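Speaker notes — "Start poses and what they hide"
Lostholm workshop, 13 September 2022
Speaker: Bezawit Beyene. Work with Virgilio Calimlim and Châu Chu.

Slide 1. Title
Say hello, thank Vlastimil for the slot. Questions at the end, except for anything about notation, which people should shout out.

Slide 2. The problem
Most of us train a grasping policy in simulation and report one success rate. The number depends a lot on where the arm and the object are when the episode begins. Papers rarely say how those were drawn. Ours didn't either, in the Raltitz report. Own up to that early.

Slide 3. What we did
Took one trained policy and froze it. No retraining anywhere in this talk. Ran 1,961 simulated episodes and changed only the start: gripper position, object position, object rotation. Same tables, same walls, same lighting. Each episode is scored as a lift or no lift, with a fixed time limit.

Pause here. Last time people thought we had retrained between conditions.

Slide 4. Near starts
Object placed close under the gripper. Success is 94 percent. This is the number we would have published. Don't linger.

Slide 5. Far starts
Object placed on the opposite side of the table from the gripper, often close to an edge. Success drops to 21 percent. Let them look at the two bars before talking.

The policy is the same. The object is the same. What differs is the length of the reach and the view of the object during it. 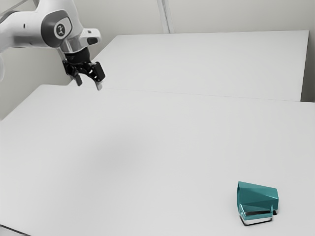 We looked through the failed far starts by hand and sorted them into 3 groups. In the largest, the arm sets off the right way and stops short, then closes on air. In the second, it gets there but comes in at a bad angle and pushes the object. The third is the arm not committing at all — small moves back and forth until time runs out. Châu did the sorting, and Tùng Hầu repeated it without seeing her labels. They disagreed mostly between the first and third groups.

Play the clip of the second group if there is time. Skip it if we are past the halfway mark.

Slide 6. What we suggest
Report success against start distance, as a curve. Say how starts were sampled. Keep the seeds. The Ciobanu scripts already write the start pose to the log, so for anyone using those it is one extra plot.

Slide 7. Limits
One policy, one arm, simulation only. We have not shown that the drop looks the same on hardware. Virgilio is setting up the real-arm runs at Brarnow for October. If someone asks for early results, there are none yet.

Likely question: would more far starts in training fix it? Probably some of it. We haven't tested that, so say so and move on to the backup slide with the training distribution.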